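Winter opening at Mendport — tables, tea and the new rota

Quick one this month, lots to get through before the post goes.
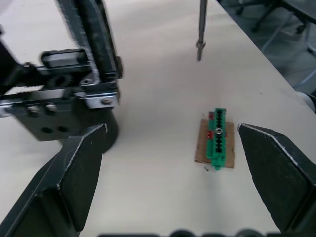
Photo: Rudd / Mendport newsletter

The repair mornings carry on through the winter, same hall, same door round the side. Bookings only for now, sorry. One item per person, two if the second is small and you tell us first. No more turning up with a boot full please!

Masks on inside. Windows will be open so bring a jumper — it was perishing last time and the heaters can't keep up. Tea from your own flask, the kitchen is shut till further notice.

What we can take: lamps, toasters, radios, clothes, bags, chairs if you can carry them in yourself. What we can't: microwaves, anything with gas, tellys. Still getting asked about tellys. The answer is the same.

Drop-off is at the side door. Put a label on it with your name, phone number and what's wrong. "Broken" doesn't help much. "Stops after a minute and smells hot" is great. Cables too, if it has one, and the plug end of the cable. We had a very nice radio sat on the shelf for weeks waiting for its lead.

Sewing is full untill February. There is a waiting list, 32 names on it at last look, so if your zip is fixed already let us know and we'll take you off. Curtains are off the list altogether, they eat the whole morning.

Parts. Fuses fine, plugs fine, nearly out of lamp holders. The Nanditz order has come but half of it was wrong and has gone back. If you have a tin of odd screws at home you don't want, we do want it. Not rusty ones.

Money — hall hire is going up to £80 a session from February. Donations have held up well considering, thank you all, but the jar is not going round at the moment so please use the envelope by the door or pay by bank. Details on the back page.

Also wanted: an extension lead, long, and someone with a van for the Fliltance collection. Doesn't have to be a big van.

Missing since last time, a green mug and the good wire strippers. Check your bags. The strippers have red tape on the handle.

Next newsletter when there is somthing to put in it. Bits and notices to the usual address.

21 Nov 2020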